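Module 4: Costing a Domestic Service Robot
Handout 3. Equipment lists, consumables and the cost of a task

Read this before the budgeting exercise. You will need the blank cost sheet from Handout 2.

4.1 Start from the task

A purchase request that begins with a robot model is hard to defend. Begin with the task and list what it demands: the objects to be picked up, the height of the surfaces, the floor covering, and where items have to be put down. Our task for this module is clearing a living room table into a waste bin. The objects are light but differ a good deal in stiffness. Each line of the equipment list must point back to one of these demands.

4.2 Grippers

The gripper is usually the first item to be under-budgeted. Price the following separately:

Gripper body and mounting plate
Fingers and fingertip pads (a wearing part)
Wrist camera and cable
Spare linkage screws and the correct hex keys

Soft food waste and drinks bottles go on the same task sheet, so cost the fingertips for both.
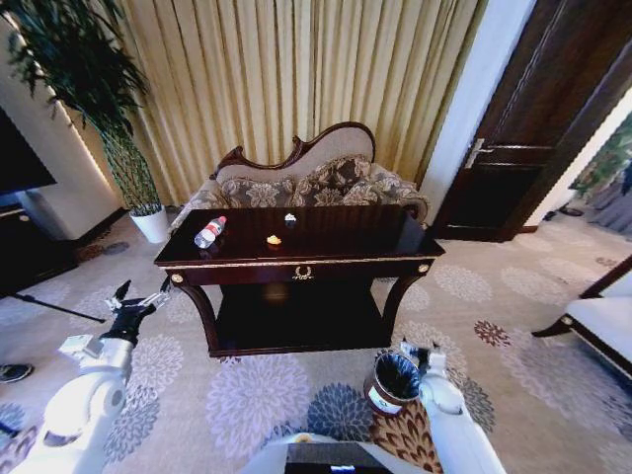 Two-arm robot at the table, waste bin on the carpet

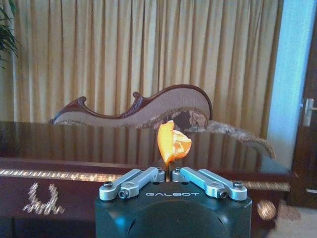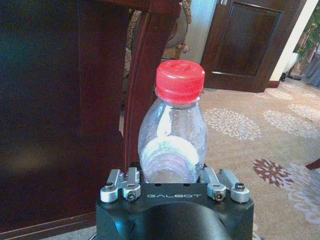

PELLVILLE, November 2021

The second and third views are from wrist level and show the two load cases used in the exercise, a piece of orange and a clear bottle with a red cap. Enter them as separate rows. Cleaning time after fruit is a labour cost and belongs in column D, together with the wipes.

4.3 Worked figures

The Storkstead plan allows 40 working weeks a year. Fingertip pads are changed every week at 7 per set, which gives 280 a year for one gripper and 560 for two. The service contract is 736 a year. The wrist camera spare is 198 and is bought once, in year one.

Year one, two grippers: 560 + 736 + 198 = 1,494
Year two: 560 + 736 = 1,296

Staff time is not included. Neither is delivery, which Hudmont quotes by the pallet.

4.4 The room as a budget line

Polished furniture needs edge protection or an agreed sum for repairs. Patterned carpet should be included in the camera trials before the order is signed, as should open doorways and curtains. If the supplier has tested only on plain floors, ask for a trial period in writing. The Wei quotation in the course folder has a suitable clause at item 7.

4.5 For the next session

Complete the cost sheet for years one to three. State which prices are quoted and which are estimated. Mark any part with a single supplier. Sheets go to Hertta Ojala before the January review, one per group, with the quotations attached in the order they appear on the sheet.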